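Ticket 1731: Label printer drops off network
Opened by: Vasanthi Akanda
Assigned to: Teemu Lahtinen
Site: Prullham, second floor

Printer shows offline after it sleeps. Restarting it brings it back for 40 minutes or so. Same result on two laptops.

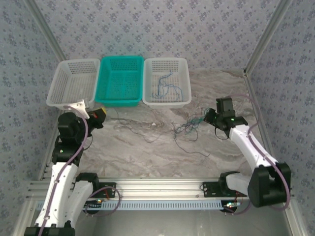 Teemu: Address was being handed out fresh on each wake. Reserved one ending in 102 and turned off deep sleep. Please print a test batch.

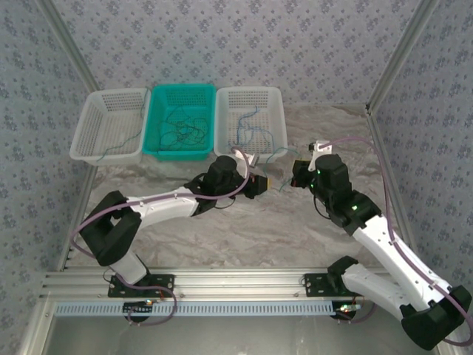 Vasanthi: Test batch printed. Left it idle over lunch and it still answered. The old queue is still listed on my laptop.

Teemu: Removed the old queue. Closing.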